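About Fulance

Fulance is a food photography studio and teaching kitchen in Onesthorpe. We photograph dishes for cafés, farm shops, small publishers and the odd supermarket supplier, and we run day courses for people who want to take better pictures of what they cook. There are four of us on the payroll and we share one oven.

We are wary of most of what gets said about food pictures, including by people in our own line of work. A new set of photographs will not rescue a restaurant with slow service. It probably won't double your bookings either, whatever the last agency promised. We have asked other studios where those claims come from and have yet to be sent anything we'd call evidence. What a decent picture can do is show a customer what they are going to get, at the size they are going to get it. Some of our clients find that useful and some have gone off and spent the money on a new fridge, which we thought was fair enough.

How we started

Mitali Bhattacharjee opened the studio after eleven years as a pastry cook, the last three of them at the Karunaratne bakery in Joststead. The bakery had paid for a brochure. Every loaf in it had been varnished, and the custard tarts were filled with something that came out of a tube. Customers came in holding the brochure and asked for the tarts, and it was Mitali who had to explain. She bought a second-hand camera that November and re-shot the whole counter herself before opening time, between 5 and 7 in the morning. She'll tell you the pictures weren't very good. The tarts were real, though, and the complaints stopped.

We still work that way. No glue, no motor oil, no mashed potato standing in for ice cream. If it melts, we make another one. 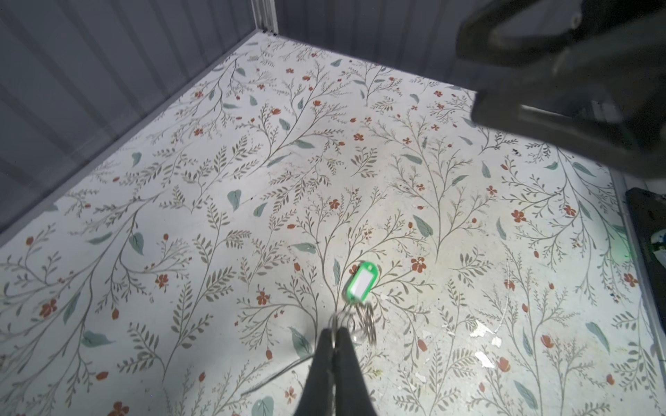
Backgrounds are the part of the job we get asked about most and trust least. There is a whole trade in printed boards and vinyl sheets, and a beginner can easily own twenty of them before owning a decent tripod. A white ground with thin brown stems, sage-green leaves and little rust-orange flowers all over it is pretty enough by itself, but put a bowl of herby lentils on top and you will struggle to find the lentils. We would use it for a plain white plate with one pale thing on it, or we'd leave it rolled up. Most of our own work is done on two old tabletops and a grey tea towel.

What we charge

A half-day shoot is £501. It used to be £500, until our booking software added a pound we have never managed to get rid of, and we stopped trying. For that you get up to 40 finished pictures, and you keep the right to use them wherever you like for as long as you like. We don't do monthly packages. We have looked at what goes into other people's and couldn't see who they were for, apart from the studio.

The picture library

Our library holds 1,233 photographs at present, each one with the recipe that made it. We plan to close it at 1,000 again once we've had a proper clear-out, as we doubt anyone needs that many soups. Schools may use any of it for free. Please write and ask first, mainly so that we can warn you which recipes don't work in a school oven.

Courses

Classes have six places. You cook in the morning, shoot before lunch and eat what you've shot, usually lukewarm. Bring whatever camera you have, phones included. We don't hand out certificates, having never met a client who asked to see one.

Finding us

The studio is up the side stairs behind the Onesthorpe post office. The bell works if you press hard.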